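Chapter 4
Surface Layout and Small-Object Handling at the Bench

2023-10-28
By Fatima Mthembu and Xolani Coetzee

The earlier chapters dealt with the worktable as a structure: its height, its load, and the finish of its top. This chapter deals with what is placed on it. A tabletop holding a handful of small objects is the simplest layout that still raises the main questions of the subject, and the methods developed for it carry over with few changes to parts trays, drawers, and packing stations.

A layout is defined as the set of positions and orientations of all loose objects on a surface at one moment. Position is given by the point on the tabletop directly under the center of the object. Orientation is given by the angle between a chosen edge of the object and a reference line fixed to the table. Round objects standing upright, such as a cup or a jar, have no usable edge and are recorded by position alone. A cup lying on its side does have an orientation, taken along its axis, and must be recorded as a separate case.

The choice of reference line matters more than beginners expect. The outer edge of the table is the usual choice, but it may be out of reach or hidden under other work. On a planked or seamed top, any straight seam will serve, provided that the same seam is used throughout. Wood grain should not be used. It is seldom straight over the full width of a top, and two readers will rarely agree on its direction. In the Rodberg exercises, 158 layouts were recorded against a seam and then recorded again against the grain; the second set had to be discarded.

Objects are sorted by how they behave when they are moved or when something is put into them. Three classes are enough for this chapter. Containers are open vessels that can receive another object. Blocks have flat faces and rest on any of them. Rollers have no stable face and must be held, penned in, or placed in a container. A ball on a bare table is a roller; the same ball inside a cup takes the position of the cup and is entered under it. The distinction is practical, as a container and its contents are lifted together and count as one item in the layout until they are separated.

Among blocks, a further note is made of the upper face wherever the faces differ. A plain cube of a single color looks the same on any face, and no note is needed. A die, a marked cube, or a puzzle cube does not, and the record must say which face is up. Where the upper face carries dots, their number is written in figures.
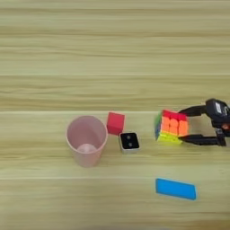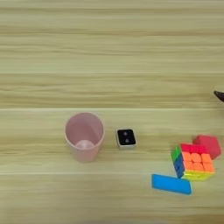
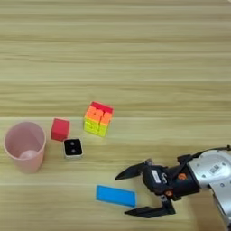
Figure 4.1. Tabletop layouts with a pink cup as the container. The seams in the top may be taken as reference lines.

The layouts in Figure 4.1 are used again in the problems at the end of the chapter. The reader should practice recording them in a fixed order: container first, then contents if any, then blocks from left to right. Where two blocks lie at the same distance from the left, the one farther from the reader is entered first.

Spacing is treated next. The clearance between two objects is the shortest distance between their outer surfaces, measured parallel to the tabletop. For a tapered cup standing upright, this distance is taken from the rim – the widest part – and the base is ignored. A low block may therefore stand close to the base of a cup and still have zero clearance or less, with the rim passing over it. Such a pair is called overlapped. The cup can be lifted straight up without trouble, but the block cannot, and the order in which the two are moved is no longer free.

Section 4.1 sets out the recording sheet in the form used at Fanden. Section 4.2 takes up clearance and overlap, and Section 4.3 the order of removal. Readers who have already worked through the Stojanovska tables in June may go directly to Section 4.2.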